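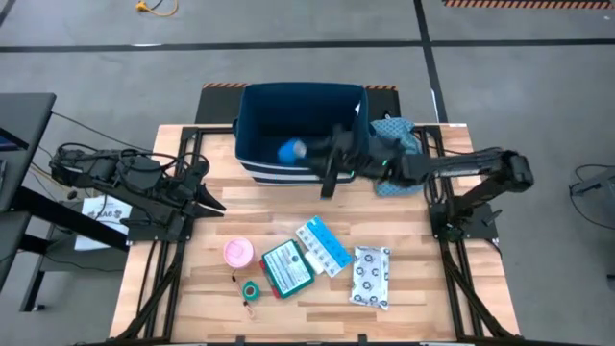

One of the growers wrote to us in April that she'd stopped saving bean seed years ago, figured the whole valley had too, and would we please quit sending her postcards. Then she sent a second note, same week, saying she'd looked in the chest freezer and found a coffee can. So that's the kind of spring it's been!

Progress report to the Cleris Fund, Mullosow Seed Library
Saturday, June 29, 2019

Hello again, and sorry this one runs longer than the winter report. You asked for more on how the money is being used and less on the weather, so I'll try, though the weather does come into it.

Where we are with the seed

When you gave us the second half of the grant, the library had 919 packets on the shelves. Most of those were the usual things people bring in (tomatoes, tomatoes, more tomatoes, and the marigolds that came in a grocery bag with no label). The goal we wrote down was 1,000 packets by the end of summer, and I think we'll pass it in July once the early peas dry down. What I care about more is that 129 of the packets are now local varieties with a written history attached, meaning somebody has told us who grew it, on what road, and what they cooked with it. Last year we had a shoebox of index cards and half of them were in my handwriting, which I can't always read.

The best one so far is the Nundel pole bean. It climbs like crazy, the pods go streaky purple and then turn plain green in the pot, and two families at opposite ends of the county both say it started with them. I've written down both stories and I'm staying out of it. The coffee can turned out to be Nundel beans too, a little older than I'd like, and I've got them in damp paper towels on top of my refrigerator as I write. Four had split by this morning. I check them more often than is useful.

Germination testing

You paid for this part, so here's the detail. We test in lots, ten seeds to a towel, and anything that comes in under half gets pulled off the lending shelf and goes into the grow-out bed if it's rare or the compost if it's the marigolds. Onions were terrible. I'd been warned that onion seed doesn't keep and I thought we'd get away with it, and we didn't. Almost all the older onion and parsnip packets are gone now. Lettuce did much better than I expected. The squash came up fine, but I have doubts about whether some of it is what the packet says, because two gardeners planted "buttercup" last year and got something closer to a gourd. We've put a sticker on every squash packet that says it may have crossed with a neighbor. People seem to find this exciting, so the squash drawer is emptier than it's ever been.

The grow-out bed

OK, the weather. It rained for most of May and the bed behind the library building sat in water for a good part of that. We lost the first sowing of carrots completely and had to put the beans in twice. The soil on the Pfister side of the lot drains better, so we moved the second planting over there, and it's doing well. I'd like to keep it there for good. That means the path will need to shift by a few feet and the old path will need digging up, and I haven't put that in the budget because I was hoping we could do it in one long weekend with borrowed shovels. If it can't be done that way I'll come back to you in the fall with a number.

The fence is finished. The deer have come by to look at it. The rabbits went under it the first night, and there's now a second strip of wire buried along the bottom, which cost more than the deer part did per foot. I've moved money over from printing to cover that and it's marked on the spending sheet.

Seed-saving evenings

We planned 12 evenings for the year and we've held seven. The tomato one was packed and smelly (fermenting tomato seed in a warm room, I should have thought harder about that) and the one on biennials was me and three other people and a very nice pie. I'm dropping the lecture style for the rest. What people want is to bring in their own plants and have someone show them when the pod's ready. We'll run the next ones outside at the bed, starting around six when it cools off.

Things I'm not happy with

The lending records are still a mess. Folks take seed and forget to write down what they took, and then in September they hand me an envelope that says "the good ones." I've tried a sign. I've tried a bigger sign. Next I'm going to try printing the variety name on a tear-off slip so they only have to drop it in a box, and I'll let you know how that goes.

The refrigerator is also on its way out. It holds temperature but it makes a noise like a truck, and it's keeping all the long-term seed. I've asked for two quotes and have one back so far. It's higher than the line we set aside, so could we talk about shifting some of the unused travel money? Nobody's going anywhere this summer anyway.

What's next

Peas in July, beans and the first tomatoes in August, then the big cleaning days when the screens come out and there's chaff in everybody's hair. The printed catalog should be ready for the fall swap. I'd love for one of you to come to that, and you'd be sent home with beans.

Spending sheet and the full variety list are attached.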